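Descaling a kettle with citric acid
4/28/23

The water in Damport is hard enough that a kettle furs up between one month and the next. I used to buy Brestodex sachets, one per treatment. The ingredients list on the back gives citric acid and a colouring, so I now buy the acid on its own in a 1000 g tub.

Method

Fill the kettle with 500 ml of water and bring it to the boil. Switch it off at the wall and add two level dessertspoons of acid, slowly – it fizzes hard for the first few seconds. Leave it for half an hour, then pour away and rinse twice. Boil one full kettle of plain water and throw that out as well.

Vinegar works but takes longer and the smell stays in the lid seal. I gave it up.

Mine is a Lefèvre with a concealed element. The spout filter clips out and can go in a mug with 200 ml of the same solution. Older models have a filter that is riveted in, and for those the kettle has to be filled past the bottom of the mesh.

Keep the acid off marble and limestone worktops, where it will etch the surface. Wipe up splashes on anything else before they dry. 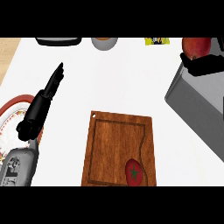

How often

Every four weeks here. At my last address, in Drusach, twice a year was enough. A jug filter stretches the gap a little, but I have not found it worth the cost of the cartridges.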